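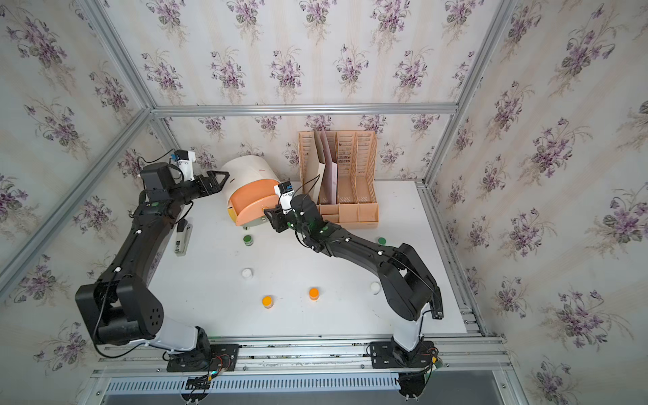 Jultar desk organizer, tan — review after some months of use

I bought this organizer last July for the small table where I do my letters and bills. Before, I had everything in one pile, and every time I needed a paper it was at the bottom. I looked at two models, this one and a metal one from Skallitz, and I took the Jultar because it has drawers and the other has not.

It is plastic, in a tan color which goes well with most furniture. The upper part has slots for folders and loose sheets. The lower part is a row of small drawers. The walls of the slots have openings in them, so the whole thing looks lighter than I expected from the shop page.

The slots are good for folders. A single sheet of paper is more difficult, it leans to one side and after some days it starts to bend. I now put single sheets together with a folder in the same slot and they stay better.

The drawers are small, please keep this in mind. Stamps, paper clips, an eraser, a short pencil: yes. A normal pen goes in mine only diagonally. They run easily but there is no stop at the end, and in the first week I pulled one completely out and had clips all over the floor. Now I pull more slowly.

Cleaning takes patience. Dust collects in the openings, and a cloth does not reach there. I use an old soft paintbrush.

Delivery from the Wesville store was quick. The box had a dent but the organizer was fine. The paper inside says it can carry roughly 200 sheets in each slot. I did not try so many, and I think the folders would be hard to take out then.

I also wrote to the shop to ask if they sell spare drawers (article 1751). They answered politely — no spare drawers, only the complete organizer.

I am satisfied and I would buy it again for papers. If you have mostly small things and few papers, a proper drawer box, like the one from Bilyk, will serve you better.

4 stars of 5. One star less for the drawers without stop.

Written May 2, 2021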